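From: Isauro Zepeda
To: workshop-list
Date: April 8, 2021
Subject: Re: [workshop] Power strips, cords and the tables

On the subject of cords, Collier wrote:

> I went by the back tables twice this week and both times there were
> cords all over the carpet. I don't mind them behind the benches but
> people walk through there. Also, can we settle where the power
> strips go? Last August we had them under the tables and you had to
> crawl to reach the switch. I would rather have them on top, even if
> they take up room. And does anyone know what the Tornilex strips
> are rated for? The label is worn off mine.

I agree with most of this. On top of the table is fine with me. Lay the strip on the sheet where you can get at the sockets, and leave some slack in the cord so it doesn't pull when somebody bumps the table. A diagonal works better than straight along the edge -- the bigger plugs have somewhere to hang over.

The floor is the harder part. The black cords disappear on dark gray carpet and the white ones don't, so if you have a choice, run the white ones where people walk. I have 100 feet of flat cord cover left over from the Griltia job and can bring it Saturday. It won't cover everything, but it will do the stretch between the two tables.

I don't know the rating on the Tornilex strips. Orbán may still have the box. Until somebody finds out, please don't plug one strip into another, and keep the heater on the wall outlet.

The sheets can stay on. They show dirt but they wash, and small screws are easier to find on them than on bare wood. If yours has a hole in it, there are 2 spares on the shelf by the door.

The picture at the end has a strip on top of the sheet, with one small plug in the left end and the cord looping back at the other. Loops like that are all right on the table. On the floor I would straighten them out.

Isauro

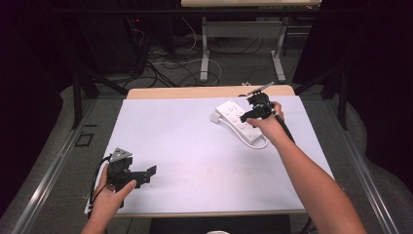
Workshop Digest, Issue 438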